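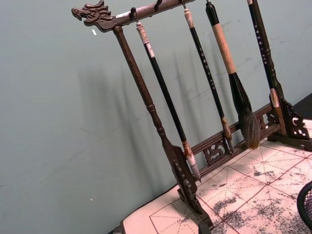
Re: [fistell-brushes] Hanging racks, are they worth the table space?

From: Fotini Karagiannis
Date: 2024-05-19
To: Fistell brush list

Ritu Thakur wrote:
> Hello all. I've been keeping my brushes in a jam jar, tips up, and my
> teacher told me off for it last week. She says hang them. The racks
> I've looked at all seem enormous and I've only got the end of a
> kitchen table to work on. Does anyone use one on a small table, and
> does it get in the way? Also do the little loops on the brushes come
> undone? Two of mine have no loop at all.
>
> And while I'm asking, does anybody bother with those big gridded
> sheets, or is it just as good to fold your own paper?
>
> Ritu

Hello Ritu, and hello everyone else (I know I only ever pop up when it's about furniture!)

Your teacher's right about the jar, I'm afraid. If you stand a brush tips up while it's still damp, the water runs down into the neck where the hair is glued in, and one day the whole tuft comes away in your hand. I lost 2 good goat hair ones that way before I learned, and I'd had one of them since my first November class.

So yes, I have a rack, and I'm terribly fond of it. It's the dark wood sort with a dragon's head on the end of the top bar, mouth wide open, and little carved scrolly panels along the bottom. It came from Raptis, the junk place by the station, and cost me 7 pounds with one hook missing. There are a few pale scuffs under the dragon where the stain has gone. I keep meaning to touch them up and I don't suppose I ever will.

As for space, they look bigger than they are. Push it right to the back against the wall and the feet can sit on the far edge of your paper, where you're not writing anyway. It even holds the sheet down a bit, so that's one less paperweight. The thing that does catch me out is the long brushes. If you've got a big fat one with a thick handle it hangs a good deal lower than the thin ones, so before you buy anything, hold your longest brush up against a ruler and measure from the loop to the tip. The tip should swing free. I nearly bought a very smart one from Bikona and my big brush would have been sitting on its nose.

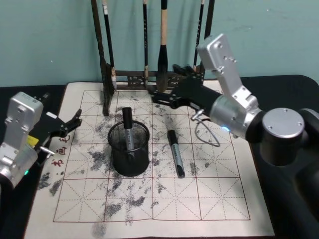
The practice sheet with the rack at the back. Pen pot in the middle.

The black mesh pot is only for the marker. I don't put brushes in it, before anyone writes in! I use the marker for writing on the back of sheets I want to keep, and if it hasn't got a pot to live in, it rolls off the table and under the cooker.

Loops: mine have mostly stayed put. For the ones without, I wind a bit of strong thread round the top end, knot it, and put a dab of glue over the knot. Leave it overnight before you trust it. If the handle's very smooth, rub the end with fine sandpaper first - just the bit under the thread - or the whole lot slides off. Do check your hooks too, as they're only screwed into the underside of the bar and they work loose. A quarter turn by hand is plenty.

I hang the thin ones towards the dragon and keep the fat one further along, where I can get my whole hand round it without knocking the others.

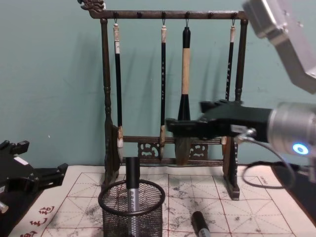

It took me a while to settle on that order. I tried going by size, small to large, and it looked lovely but I kept grabbing the wrong one, as the thin black handles are all so alike. Now they go by what I use them for, and a spare hook gets whatever I washed last.

On the grids, I'd say get one. I folded my own for years and my folds were never square, so my characters all leaned like a row of drunks. The red grid with the diagonals shows you straight away when a stroke has wandered off the middle. Mine is five squares across, which is a comfortable size for the big brush, and it's blotched all over with grey and black and I don't mind a bit. I put a black cloth over the table as well. Ink will find its way to a pale one.

Someone on here (was it the Tandero thread?) had a way of mending a cracked ferrule with lacquer. I've been back through 181 messages and can't find it, so if it was you, please could you send it again?

Ritu, let me know how long your longest brush is and I'll measure my rack for you.

Fotini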